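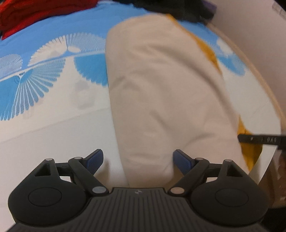

Workshop notebook — Tarstead Visitor Information Project
Entry for July 9, 2023

Purpose of entry
To record the state of the town guide text and the panel for the Stumham road lay-by, and to set down points still to be settled before the panel goes to print.

Town guide, opening section
The second draft of the opening section was read aloud in full this morning. It places Tarstead correctly at the foot of the chalk, on the east bank of the river, with the old market square at the centre and the station on the Stumham side. The first draft had described the town as "on the coast". The nearest beach is nine miles away by the lane and the wording has been changed to "within easy reach of the coast". The same correction is needed in the leaflet kept at the station, which still carries the earlier line.

The paragraph on farming has been shortened. It now mentions barley, peas, cut flowers and the plum orchards on the lower slopes. The claim that Tarstead once grew more plums than any other parish in the county has been taken out. No source was found for it in the parish papers, and the two printed histories that repeat it appear to have copied one from the other. If a source is found it may go back in.

Population is left blank for the present. The older guide gives 539 for the village of Stumham alone and no figure for Tarstead. The two places should not be added together.

Walks
Three walks are to be included: the river path, the orchard round and the climb to Mulder Hill. The name Mulder appears on the oldest estate map in the present spelling. The local form with a double d is found on one fingerpost only and will not be used in the guide.

The orchard round was walked again with the draft directions in hand. Two faults were found. The stile described after the second gate has been replaced by a kissing gate, and the line "keep the hedge on your left" is wrong from the pumping station onwards, where the hedge is on the right. Both have been altered in the master copy. The river path directions were followed without difficulty as far as the footbridge. Beyond that point the path is closed for bank repairs, and the directions for the last stretch remain unchecked.

Mulder Hill was given as 200 metres in the draft. The map sheet does not support this for the summit reached by the public path. The height should be left out until it has been read again from the current sheet.

Lay-by panel
The panel artwork has been returned with the map redrawn. Roads and the river are clear at reading distance. The lettering for the side lanes is too small and has been marked for enlargement. The "You are here" marker stands on the wrong side of the junction — this must be put right before anything else is approved.

Test pieces on Flultex board were left on the south wall through the spring. The green of the woodland areas has faded more than the blue of the river. The printed black has held well. A second green, slightly darker, is to be tried on the spare offcut, mounted beside the first so that the two may be compared under the same light.

Bus and train notes
Bus 59 runs between Stumham and the market square. The guide should give the route and the stopping places but no times, as the timetable is due to change in September. Readers will be directed to the notice at the stop.

Outstanding
Correct the station leaflet.
Move the junction marker and enlarge the lane names.
Confirm the height of Mulder Hill.
Walk the last part of the river path when it reopens.
Cut and mount the second green test piece.
Ask the parish office whether the church may be listed as open daily — the notice in the porch and the notice at the gate do not agree.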